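Herarow Support
Ticket 3205
Subject: Start pose check refuses the run / what counts as a clear table?
Opened by: Annelore Lammers
Assigned to: Bent Østergaard
Product: Sesport (task checklist and run log)
Site: Berness
Opened: 16/08/2025
Priority: Normal
Status: Closed, guidance updated

Annelore Lammers wrote:

Hi! First off, we love having the checklist in front of every run. It has changed how my group works and I'd never go back. But I've hit a wall with the coffee machine task and I need help reading the rules.

The start check keeps refusing the run with "workspace not clear." I get that message on 14 of the last 40 attempts. On the other 26 it goes straight through. As far as I can tell I'm setting up the same way each time, arms home, gripper open, coffee machine plugged in with water in the tank.

The practice sheet says "the work surface must be clear before the first motion." Well, it can't be completely clear, there's a coffee machine on it! So does "clear" mean clear of everything that isn't in the task? Clear under the gripper? Clear inside the whole reach of the arm? Three people here gave me three readings and I liked all of them.

What I've tried so far:
- restarted Sesport
- reloaded the task file
- wiped the table
- moved the coffee machine farther back (no change that I could see)
- turned the overhead light down (no change)

Log attached.

Bent Østergaard wrote:

Hi Annelore, great ticket, and thank you for the log. You've put your finger on a sentence I've wanted to fix for a long time.

Short version: "clear" in the start check means the keep-out area under and just in front of the open gripper. Task objects may stand beyond it. Anything else within reach has to be on the object list for that task, or it has to leave the table.

Could you send me two things? The object list from your task file, and the width of the keep-out area (Settings, Workspace, Start area). I'd like to see if those match between the runs that passed and the ones that didn't.

One more question. Who does the setup, one person or several?

Annelore Lammers wrote:

Several! We trade off through the day.

Object list: coffee machine, glass, pod. That's all of it.
Start area: 20 cm in front of the fingertips on my login. I just looked at the other login on the same station and it's set to 40. I had no idea that setting was saved per user. Is that it?

Bent Østergaard wrote:

That's half of it, and a lovely catch. The log shows nine of the refusals under the login with the 40 cm area. With the coffee machine where your task wants it, the larger area overlaps the front of the machine and the check does exactly what it was told.

Please set both logins to 20 and lock the value (padlock next to the field). A start area should belong to the task, and the next Sesport build will store it there.

The other five refusals came from your own login at 20, so there's something else going on. The log gives the reason code as "unlisted object, reach zone." Your list has no power cord on it, and no loose parts. Do you have a rule for where the cord goes?

Annelore Lammers wrote:

We do not have a rule for the cord. I'm a bit embarrassed, we have a rule for everything else.

I went and watched two setups today. One person runs the cord straight back. The other brings it out to the side, where it ends up closer to the arm. Both look tidy. I'd have signed off on either one.

Also, with 20 locked on both logins, we had no refusals from the first group at all. Hooray!

Bent Østergaard wrote:

Hooray indeed. On to the cord.

Our guidance on cords has been good but buried in an appendix, so here it is in plain words. You're welcome to paste this into your own sheet.

Cords and hoses
1. Put every cord in the object list, even if the arm never touches it.
2. Route it away from the start area and out of the path between the fingers and the task object.
3. No loops. If there's slack, take it up off the table.
4. Mark the route with tape so that the next person lays it the same way.

Loose items
5. Lids, caps and trays that aren't in use are either listed or removed. "Pushed to one side" is still on the table.
6. Glasses and cups get a marked spot, even when they're far from the first motion.

Liquids
7. Fill the tank before the arms are powered, and close it before anyone steps back.
8. Check the table for drips at the end of setup, with a dry cloth in hand. A wet patch can shine like an object to the check, and it's a bad thing to have near a plug.

Gripper
9. Start fully open, with bare table between the fingers. If you can see anything in that gap, stop and reset.
10. Look from the wrist view as well as from where you're standing. They disagree more often than people expect, and the wrist view wins.

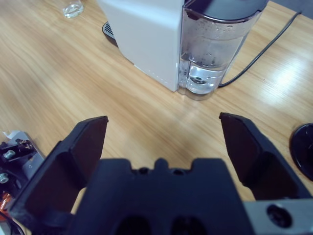 Number 9 is my favorite, by the way. It takes a second, it needs no tools, and a new operator can learn it before lunch. If your group adopts only one line from this ticket, let it be that one.

For the second arm, if yours has one: it gets its own start check. Don't let the first arm's green light stand in for it. The Overgaard team ran into this last spring and their sheet now has two boxes to tick, one per arm. I'd copy that idea happily.

Annelore Lammers wrote:

This is so good. I've printed it and it's already on the wall by the station.

Results after the change: cord listed, route taped, start area locked. We did 20 runs with three different people setting up, and the start check passed every one. I also tried laying the cord the old way on purpose, and it refused with the same reason code. So that's the remaining five explained, as far as I'm concerned.

Two small requests while I have you:

Could the message show the reason code on screen? "Workspace not clear" sent me off wiping the table, while "unlisted object, reach zone" would have had me looking for a cord.

And could the object list warn you if a powered appliance is on it with no cord? I bet we aren't the only ones.

Bent Østergaard wrote:

Yes to the first one, it's already in the build I'm testing. The second I've filed as a feature request with your name on it. I think it's a terrific idea.

I've also rewritten the sentence in the practice sheet. It now reads: "Before the first motion, the start area must be empty, and every object within reach must be on the task's object list, cords included." If your three people still come up with three readings of that, please reopen the ticket and tell me what they are.

Annelore Lammers wrote:

Read it to all three. One reading! Closing from my side, thank you so much.

Resolution: Start area differed between logins (20 and 40); cord missing from object list. Start area locked, object list corrected, practice sheet reworded.
Follow-up: feature request for missing cord warning, open.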